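Flestitard Kitchen Notes -- boards, plates, trays and a bit of fruit

Posted by Ekua Ametepe in May. Tips welcome, see the bottom.

Quick one this month. Still got half the kitchen in boxes so this is mostly small stuff. Boards, mainly. I get asked about boards more than anything else and I keep answering the same questions in the comments, so -- all in one place now.

Cover the table first

Brown paper off the roll. Cheap, strong enough, bin it when it's grim. I buy a 50 metre roll and it does us for ages. Pull it tight, fold it under at the ends. If it creeps about, two strips of tape underneath and leave it alone.

Blue masking tape on top if you want zones. Long strips one way, then across. Doesn't need to be straight, mine never is. Press the joins down with the back of a spoon or they lift and catch crumbs. One square for the board, one for the plate, one for whatever's waiting its turn. Sounds fussy. Stops the slow drift where everything ends up in one heap by the sink.

Put paper and tape down when the table is bone dry. Learnt that one twice.

Board and plate side by side

Plate on the left, board on the right if you're right handed, and swap it if your not. Cut stuff goes sideways onto the plate, no lifting a loaded board over the floor. Board with its short end towards you gives you more room either side for your elbows. I like one with a wire handle on the end, hangs on any old hook and dries both sides at once.

Plate wants a bit of a rim. Doesn't have to be deep. Flat ones are lovely until the juice gets going.
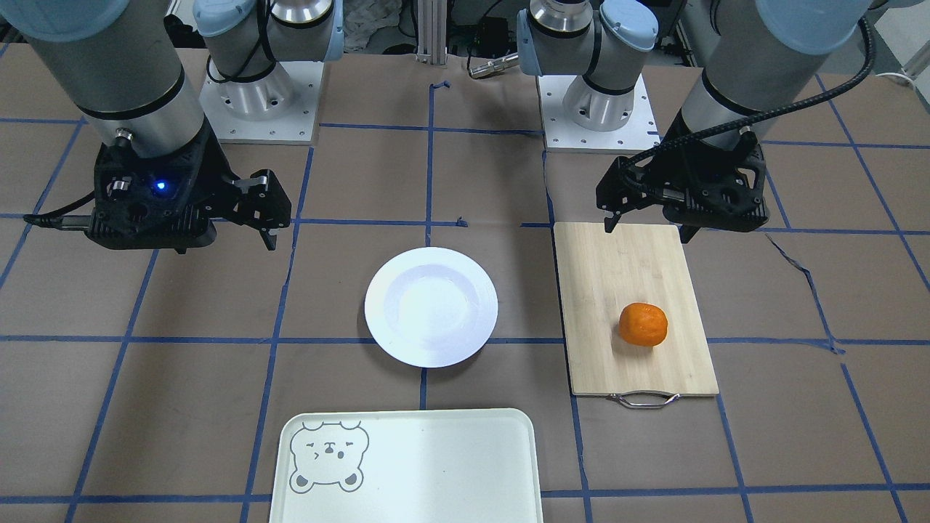 Washing a wooden board

Hot water, washing-up liquid, brush. Along the grain. Rinse, shake, stand it on its edge. Never flat on the worktop, it'll cup and then rock for the rest of its life. Never in the dishwasher. Never left soaking in the bowl while you watch telly (Shahla Kiani, I know you read this).

Do both sides even if you only used one. Wet one side only and you get a bend.

Smells -- half a lemon and a spoon of coarse salt, rub, leave five minutes, rinse. Onion takes two goes. Garlic, just have a separate board, life's short.

Stains -- beetroot fades on its own if you keep using the thing. Stop fretting. If it really bothers you, 400 grit paper, light hand, with the grain, wipe the dust off with a damp cloth and let it dry overnight before you oil it.

Oiling

Food-safe mineral oil. Not olive, goes sticky and then smells. Not the sunflower either. I use the Oltudow one, small bottle, lasts forever, but any will do so long as it says it's for boards. Warm the bottle in a jug of hot water first, soaks in better. Thin coat, old tea towel, leave it overnight, wipe off what's left. New board wants this every week for a month. After that, when it looks thirsty. Drop of water on the surface -- if it beads you're fine, if it sinks in get the oil out.

Don't forget the ends. Ends drink the most and crack first.

Using a tray as a landing spot

Most usefull thing in my kitchen and it's a cheap tray. Everything that's coming to the board or just left it sits on there. Peelings, bits of tissue, the small knife. When you're done you carry one thing to the sink and one thing to the bin.

Pale ones show the muck, which I count as a plus. Rounded corners are easier to wipe than square, no gunk hiding. Pattern's up to you, a little bear face does no harm to anybody. If it's printed go easy with the scourer or you'll have half a bear by Christmas. Soft sponge only.

Keep the tray on the same side as your bin if you can. And fruit straight on the board, not on the tray with the peelings.

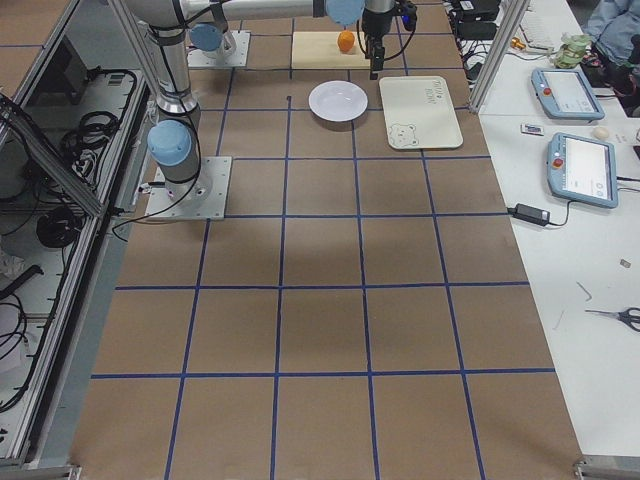
Round fruit that rolls

Oranges, peaches, tomatoes, all the same problem. Set it down, turn to get the knife, gone. Few ways round it.

Damp cloth under the board first, a tilted board is half the trouble. Then set the fruit on its stalk end, usually flatter. Oranges, take a thin slice off the bottom and it'll sit still. Peaches, run the knife round the seam and twist. Tomatoes, serrated knife always, and core upwards.

Carrying it over, fingers round the sides and lower it onto the board. Don't drop it in from a height, ripe ones bruise underneath and you only find out next day. Pick it up by the middle, not by the stalk.
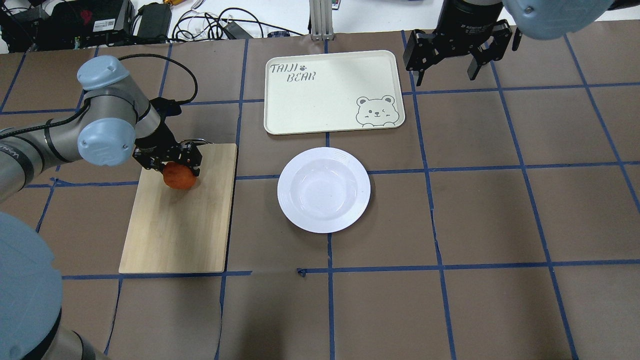 Let cold fruit come up to room temperature before you cut it for a plate. Better flavour, and a peach from the fridge is a sad thing. Rinse just before, not hours before. Dry with a clean tea towel, wet skin plus sharp knife is how I got the scar on my thumb.

Cut fruit sitting out, squeeze of lemon and a plate turned over the top. No need for cling film.

Odds and ends

Knife wiped after every tomato, acid dulls the edge.

Sticky label on a new plate -- bit of cooking oil, ten minutes, rolls off.

Got a Flotolance rack for the boards, 29 quid, bit steep but they stand up properly with a gap between. A toast rack does the job for small ones.

Amoah wrote in to ask about bamboo. Treat it same as wood. Bit harder on your knives, dries quicker, still hates a soak.

Next month the cupboard under the sink, if I can get the door open. Send yours in before then, comments are on until the end of May.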